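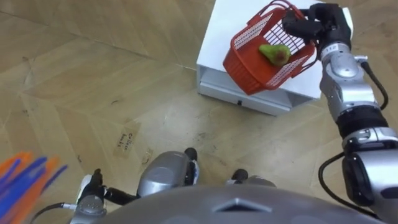

Purificación Cordero
Diary, Monday, 10:40 p.m.
Filed under: Work, Komau

Dear diary, or dear whoever still reads these (hello, Aunt Inés), I spent most of today watching a pear. One pear, green, a bit bruised on its fat end, lying on its side in a red basket, and I can tell you I have never cared so much about a piece of fruit in my life.

It was a basket day at Komau. The job is the sort of thing I do forty times a week at home with my mind somewhere else entirely. There is a basket on the low white cabinet, there is something in the basket, and the robot has to take hold of the rim, lift, and put it back down where we ask. That's the whole job. I wrote it on the whiteboard this morning in one line and Silviu laughed at me, quite kindly, and drew a pear next to it with a worried face.

What I keep noticing is how much a person does with a basket without knowing it. When I carry one at the market I've already felt which side is heavy before I've properly lifted it, and if an orange rolls I tip my wrist the other way and go on talking. The robot has those black fingers on the rim and it has the camera, and that's most of what it has to go on. It gets a good grip now, I must say! In the spring it used to pinch the plastic like somebody picking up a wet sock. But a good grip on one side of a basket gives you a tilted basket, and there it was with a corner hanging out over the front of the cabinet, and me with my hand over my mouth as if I were watching my nephew on the high diving board.

Silviu is the patient one. He logs every attempt, and we passed 1,720 with baskets before lunch, so we ate our lunch a bit proudly. Of today's 27 he marked most as fine and a handful as "fine but ugly", a category he invented himself and defends with great seriousness. I asked him what ugly meant and he said it meant he wouldn't let it near his mother's eggs. I think this is as good a measure as any they have at the big conferences.

Then in the afternoon the two people from Grestham came by, the grocery people, all the way from Dirnarden on the slow train. I had been dreading it a little. They have shops, and in shops there are baskets left everywhere, by the tills, in the freezer aisle, outside in the rain, often with one thing still in them that somebody changed their mind about. They would love a machine that went round at closing time and dealt with it all. The older of the two asked me straight out whether it could do that yet, and I said no. I said it could do parts of it, in our room, with our basket, on our cabinet, with one of us standing close by. She wrote that down and didn't seem cross at all. She told me they have a floor-cleaning machine in the Navarrete branch that everyone was certain would be a disaster, and now the night staff say good evening to it.

I've been turning that over since I got home. The floor machine has one chore and a big flat floor to do it on. Ours is supposed to have arms and be clever with them, and people see arms and expect the rest to come along too – the common sense, I mean, the bit where you see a pear and know it will roll. My mother asks me every Sunday when it can come and do her laundry. I tell her it would need to find the laundry first, and she says well, so did your father.

For my own record, and so I can come back and be embarrassed later: I think the shop will come before the house. A shop at night is quiet and the shelves stay where they are. A house has a toddler in it, or a cat, or my sister's shoes. If Grestham wants something that picks up one kind of basket from one kind of surface and brings it to one stack, I would say we can have an honest try at it before too long. Folding my mother's sheets I wouldn't put a date on.

Other things. The floor is getting terribly scuffed, and I've promised to ask what we can put down that won't change how everything looks to the camera. The old tape labels want redoing before they peel off altogether. Silviu wants to try two pears tomorrow, then a pear and a tin, and I said could we please have one calm morning first, and he said certainly, after the tin.

I walked home the long way by the river and bought a bag of pears at the corner, without even thinking about it until I was at the door. Carried them up three flights with my keys in my teeth and the phone ringing. Didn't drop any. I've put them in the blue bowl, and I'm going to bed.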